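The table came from a store called Wummont, where furniture is arranged in little rooms so you can imagine being a person with better lamps. It is round and white, and it cost 830 dollars, a figure I said out loud in the aisle in the hope that somebody would talk me down. A salesperson said it also came in oak.

I should explain that I had spent 9 years eating at a rectangle. The rectangle was fine. It had four corners, and I had hit each of them with the same hip, and it sat against the wall like a horse in a stall, so that any guest on the long side got a view of the thermostat. When the left leaf stopped staying up on its own and had to be held there by a paperback, I decided I was an adult and could buy a table.

Everyone told me to get a round one. Round tables are sociable, they said. Round tables are good in small rooms. I've since measured my small room several times, and I'd like to register a mild objection. A rectangle, shoved against a wall, gives back the space behind it. A circle gives back four odd little triangles, one of which now contains a fern, and another of which contains the box the fern came in.

Delivery was by a company called Bristus, whose two-hour window opened in the morning and closed, as far as I could tell, spiritually. They carried the top up the stairs on its edge like a coin. I had pictured rolling it through the doorway with a certain flourish. The doorway had other ideas, and in the end the door came off its hinges, the top went through at a slant, and the door went back on with one screw fewer than it started with. It closes if you lift it.

Assembly took the afternoon. The instructions were all drawings, featuring a bald, cheerful figure who never once had to look under the couch for a washer. Step four and step five appeared to be the same step from different moods. I did both.

And then there it was, and I walked around it, because with a round table you can, and I felt very pleased with myself for the length of one cup of coffee. The coffee left a ring.

I want to talk about white. In the store, white looks like a decision. It looks like fruit in a bowl and mail that gets opened on the day it arrives. At home, white is a reporting system. It reports crumbs. It reports the ink off the supermarket flyer, the underside of every pan, and the exact spot where I rest my left wrist when I type. I own a brown couch that has been keeping my secrets for a decade, and I had not understood until now what a good friend it's been.

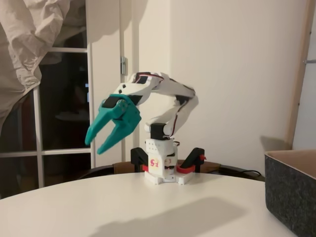 The other thing about a white tabletop is that it can't be left alone. Put an object on it and you've made a display. On the old rectangle, a roll of tape was a roll of tape. On this one, the same roll of tape looks like it has a small printed card beside it and a suggested retail price. I've found myself adjusting the salt.

So I've been reading about care, which is how you can tell the romance is over. The leaflet says to use a soft cloth, and only a soft cloth, and warm water, and to dry it afterward in the direction of the grain. There's no grain. I've picked a direction and I'm sticking to it. For anything stubborn there's a cream called Cirnon, sold in a jar the size of a walnut for what I'd normally spend on lunch, and I'm sorry to say it works. The coffee ring went. So did a gray smudge I'd assumed was part of the design.

What it won't do is tell me where to put the mail. The rectangle had a back edge, up against the wall, and the back edge was where things went to be dealt with later. A circle has no back. Every part of it is the front. For the first week I kept setting envelopes down at what I felt was the far side, then sitting somewhere else and finding that I had brought the far side with me.

I've bought a tray. It's for the mail, it lives on the floor beside the fern, and I step over it to get to the kitchen.

The rectangle, meanwhile, is still in the hall, folded down, waiting for someone to answer my ad. I've had one message so far, asking whether the paperback is included. I said yes, but I'd like to finish it first, so pickup will have to be in October.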